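# Chapter 4: Color and the Perception of Interior Space

Color affects how large, how bright and how restful a room appears to the people who use it. This chapter introduces the terms used to discuss wall and floor color – hue, value and saturation – and applies them to ordinary rooms.

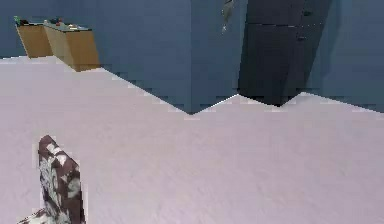 Value refers to the lightness or darkness of a color. Pale surfaces return more of the light that reaches them, and a room finished in high values generally needs fewer lamps. In her course notes for the Grevia school, Marcela Dvořáček asked students to compare 50 paint samples under daylight before naming a single hue. The exercise trains the eye to judge value first.

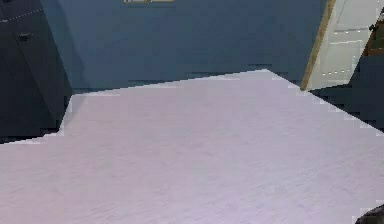 Saturation describes the strength of a color. Muted colors are widely used in offices and waiting rooms, where strong ones may tire the occupants. Section 4.2 examines the Michiels reading room, repainted in May in a grayed green, and Section 4.3 considers the effect of neighboring colors on one another. Students should complete the review on page 107 before beginning either section.

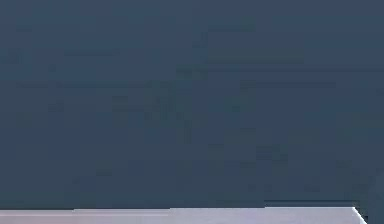

*Figure 4.3. A muted, dark blue-gray with slight variation in tone.*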